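How to Prepare a Song for a Memorial Service

Last updated 11 Feb 2024

Being asked to sing at a funeral or memorial is different from most other bookings. You usually have two days or less to get ready, the family is making many decisions at once, and the room may be one you have never sung in. The steps below cover picking the song, changing the words if the family wants that, setting the key, working with whoever plays, and getting through the performance itself.

They are written for singers with some stage experience who have not done a service before. Choir members stepping out for a solo can use them too.

Step 1: Get the details from one person

Ask the family to name one contact and send all your questions there. Get these answers in writing, even if it is only a text message:

Where the service is, and what time you should arrive
Where in the order of service the song falls
How long the song can run
Whether the service is religious, and who approves the music
Whether there is a piano, an organ, or nothing
Whether there is a sound system and who runs it
Whether the service will be streamed or recorded

The approval question matters most in churches. Some do not allow secular songs during the service but will allow them before it starts or after it ends. Find this out before you rehearse anything.

Step 2: Choose the song

If the family has asked for a certain song, sing that song. Your own taste is not important here. If they ask you to choose, find out what the person listened to at home, in the car, or at parties. A pop ballad or an old movie theme that the person loved is usually a better choice than a hymn they never sang.

Read the full lyrics before you say yes. Plenty of well-known ballads have a verse about cheating or a breakup that people forget is there. You can often drop that verse. If the song makes no sense without it, offer the family two other titles and let them pick.

Keep it under four minutes. A slow song at full length with an intro, a bridge, and a repeated final chorus can go past five. A good short form is a four-bar intro, verse, chorus, second verse, chorus, and a short ending.

Step 3: Change the words, if asked

Families sometimes want a name added or a line changed. Small edits work best. Count the syllables in the original line and match them, then check that the stressed syllables still land on the strong beats. A two-syllable name with the weight on the first syllable will not sit well where the original word had its weight on the second.

Say we have a hymn tune called "Drikenance" and the line is "and all the road is quiet now." To bring in someone who fished, you might sing "and all the lake is quiet now." One word is different and the rhythm has not moved.

Avoid changing the rhyme words. Once a rhyme goes, you have to rewrite the line it pairs with, and new lines are easy to forget under pressure.

Send the changed lyrics to your contact and wait for a yes. If the service is going to be streamed or posted later, tell them that altered lyrics to a song under copyright may need permission from the publisher. The venue's music license, if it has one, might not cover it.

Step 4: Set the key

Set the key lower than you normally would. A half step down is enough for most people, and a whole step is fine if the top note is held. Grief tightens the throat, and so does an early start. Many services begin in the morning, before your voice is fully awake.

Sing the hardest phrase first thing after you get up, with no warmup, in the key you plan to use. If you can reach it then, the key will be safe. If it cracks, take it down again.
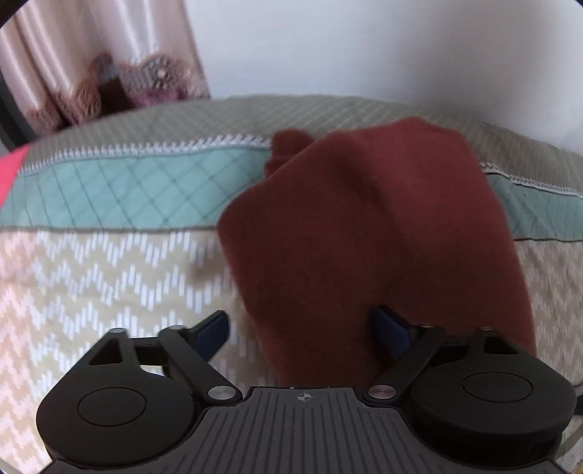
Write the key at the top of every copy of the music, in large letters. If you had to move the song from its printed key, do not ask the pianist to transpose on sight. Bring a chart in the right key.

Step 5: Work with the accompanist

Send the music as early as you can. Include the form in plain words, such as "intro four bars, verse one, chorus, skip verse two, chorus, slow down in the last two bars." Mark any place where you plan to hold a note.

Ask for a clear starting pitch. In a service there is often no count-in, and the song may follow a reading or a long silence. A four-bar intro that ends on your first note is the easiest to come in on.

If you only get one run-through, use it for the beginning and the ending. The middle mostly takes care of itself if both of you know the song.

When no player is available, a backing track will do. Load it on two devices and download it fully so that it does not depend on the building's internet. Turn off notifications and alarms on both. Play the track through the actual speakers before people come in, and agree on a signal with whoever is going to press play.

Step 6: Check the room

Get there an hour before the doors open. Stand where you will sing and try one verse at full voice, then one at half voice. Stone churches carry sound a long way and blur fast words, so sing a little slower there and finish your consonants. A carpeted funeral chapel does the opposite, and you will need the microphone even if you are loud.

The room also changes when it fills up. A church that rings for several seconds when empty will be noticeably drier with 100 people in coats. Do not choose your tempo based only on the empty room.

With a microphone, keep it a hand's width from your mouth and leave it there. Ask the sound person to skip added reverb unless the space is very dead.

Find out where you will sit and how you will get to the microphone. Walk the route once. Look for steps, cables, and flower stands.

Step 7: Rehearse for emotion

If you knew the person, you may cry while singing. You cannot rule it out, but you can prepare.

Sing the song several times the day before while thinking about the person. The first time through is often the worst. Notice which line gets to you and mark it. Plan a full, low breath right before that line and pick something neutral to look at, such as the back wall or an exit sign. Do not look at the family in the front row during that phrase.

If your voice stops, let the accompanist keep playing. Breathe out, wait for the next phrase, and come in there. Agree on this with the player beforehand so that they do not stop with you. People will not mind a missing line.

Step 8: On the day

Eat something light and drink water through the morning. Warm up at home with humming and lip trills, and keep it short.

Wear shoes you can stand in for a long time. Dark, simple clothing is the usual choice unless the family has asked for color.

Keep the lyrics in front of you even if you know them by heart. A plain black folder with the page in a non-glare sleeve is good. If you are using changed words, print them in bold so that you do not slip back to the original.

Do not introduce the song unless the family has asked you to. When you finish, stay still until the last note has died away, then go back to your seat. Do not bow. If people clap, a small nod is enough.

Payment

Many singers do not charge friends or relatives. If this is a professional booking, agree on the fee with the contact or the funeral home ahead of time and send the bill after the service, not on the same day. Ask whether travel and the accompanist's fee are included.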